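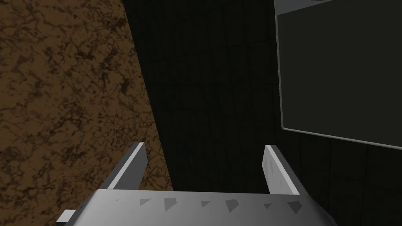 2021-05-12, dye shed

Madder day! I have been waiting for this since the roots came out of the ground, and I'm writing it up tonight while my fingers are still orange, so forgive the handwriting when Myrtle types this in.

Started with the Gavuvwood roots, the ones Otis dug from the old bed by the fence. Washed, chopped small, dried on the racks over the winter, then put through the hand mill yesterday evening. They grind much better the second time through. The first pass leaves stringy bits that float and stick to the wool, and I spent far too long last year picking those out. Weighed out 200 g of ground root for the main pot and left it soaking overnight in rainwater.

Wool is the Lekura two-ply, scoured on Monday and mordanted with alum and a little cream of tartar. I left it damp in a towel in between. Darnell thinks the resting makes no difference. I think it does, and I have a skein from last fall that I keep waving at him.

Main pot: brought the heat up very slowly, lid off, stirring with the long glass rod. Kept it under a simmer the whole way. The color came into the water almost at once, first like weak tea and then a proper brick red, and the smell was lovely, sort of earthy and sweet (Vaughn says wet cardboard, but he's wrong). Held it for an hour and a half, turned the heat off, left the wool in to cool down with the bath.

Result on skein 1: a deep, warm red, a touch toward orange. Really even! No pale patches at the ties, so the looser figure-eight ties are worth the trouble. I want to do all of them that way from now on.

Second pot was Shahnaz's idea. Same root, same wool, but with a pinch of chalk in the bath, as our rainwater is so soft. I was doubtful. Well, it's gorgeous. It moved the whole thing away from orange and into a cooler red, closer to cranberry, and it looks richer next to skein 1 even though the weights were the same. I hung them side by side on the line and kept going back out to look.

Exhaust baths: pulled three more out of the first pot. Coral, then a peachy pink, then something I'd call the inside of a shell. The last one is faint but I love it — it would make a beautiful ground for the Doucet pattern, with the strong red on top. Saved the liquor in the lidded bucket. Please don't tip it out, I want one more go.

Not so good: the cotton. I put in a small piece of the plain weave with just alum, no tannin first, being impatient. It took a dull salmon and a good half of that left in the rinse. Serves me right. Next time oak gall, then alum, then the dye, and give it the full day between steps.

Also the thermometer with the metal clip is reading high. I checked it against the glass one and it was 6 degrees out at the top end. That may be why the April batch went brown on me; I was chasing a number that wasn't there and then overshot when I changed over. I've put tape on it. Use the glass one until we get another.

Light test: cut short lengths from every skein, wound them on card, half covered with foil, and stuck them in the south window. They stay up until July. Labels are on the back in pencil, as the pen faded faster than the yarn last time.

Stock: over 842 g of dried root left in the big jar, which is plenty for the Zerunura blanket if we go with the chalk recipe. Shahnaz has the weights for that. I'd like to dye all the blanket yarn in one go, in the big copper if Vaughn can get the burner to behave, so we don't end up matching batches by eye.

To do
Rinse skeins 1 and 2 again tomorrow, cool water, till it runs clear
Buy alum
Ask Myrtle if she still has the iron liquor, I want to try a dip on one of the corals and see how far it goes toward plum
Order oak gall, ground
Darnell to bring the niddy-noddy back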